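Section 4: Getting your holiday let ready for its first guests

Welcome to the fun part! Your Kunum account is open, your property has its own page, and now you get to turn it into somewhere people can book. Set aside a quiet morning, put the kettle on and work through the steps in order. You can stop at any point, and everything is saved as you go.

Before you start you will need:
- your property licence or registration number, if your area asks for one
- the Wi-Fi name and password
- the code for the key safe
- your bank details for payouts

4.1 Setting up the listing

1. Open Properties and choose the one you want to set up. If you only have one, it opens by itself.

2. Type in a name. Short ones are easiest to find in a search, and a place name helps a lot - "Bailly Cottage, Clutville" tells guests far more than "Charming Retreat".

3. Write your description in the large box. You have 400 characters for the summary, and the first line is what shows on a phone, so put your best thing there. A sea view! A wood burner! A bath you can lie down in!

4. Tick the rooms and sleeping places. A sofa bed goes under Extra beds and is left out of the bedroom total.

Caution: the number of guests you enter here is the number your insurer will look at after a claim. Check your policy before you add anyone on a sofa bed.

5. Set your nightly price and your shortest stay. Most of our hosts begin with 2 nights and go up to a week from June onwards. You can draw different seasons straight on to the calendar with your mouse or finger, and it's lovely to use once you get the hang of it.

6. Choose a damage deposit. The box is filled in with 300 to begin with, in whatever currency your account uses. Type over it if you want more or less.

Note: a change to the deposit only applies to new bookings. Anyone who has already booked keeps the old amount.

4.2 The house guide

Guests love a good house guide, and this is where yours gets its character. Santosh Kushwaha wrote the starter text for us after years of looking after lets of his own, and you are welcome to keep as much of it as you like.

7. Press Start my guide. The headings appear down the left: Arriving, Kitchen, Heating, Bins, Out and about, Leaving.

8. Fill in Arriving first. Give the check-in time, where to park and how the key safe opens.

Caution: never type the key safe code into the guide itself. Put it in the Private box, and it will be sent to the guest at noon on the day they arrive.

9. Under Kitchen, say how to work anything that has a knack to it, and add your pictures with the plus button.
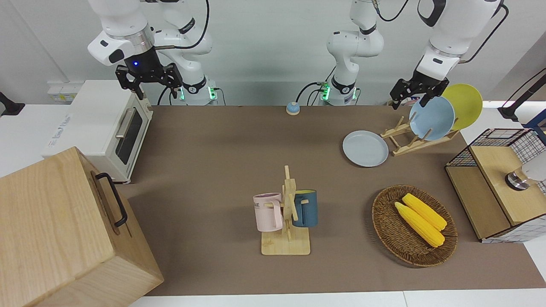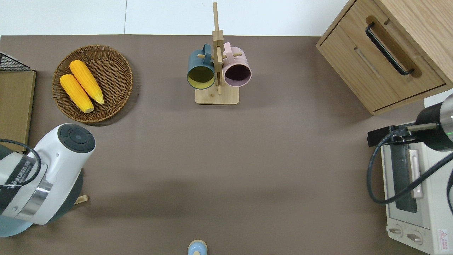
10. Under Bins, give the collection day and say which bin is which. Do this one even if you skip the others!

11. Press Preview and read the whole guide on your phone, ideally standing at your own front door.

4.3 Going live

12. Link your other calendars under Sync. Kunum checks them whenever a guest asks for a date, but the other site may be slower to check ours, so keep an eye on both for the first few days.

13. Press Publish. Your page gets a green tick once it is live.

Note: if you see message 41 in place of the tick, your payout details are missing. Go to Money, fill in the gaps and press Publish again. Still stuck? Write to Matvii Pylypenko on the Prirnesex help desk from the Help tab, and include the name of your property.

Section 5 covers your first booking, from the request to the review.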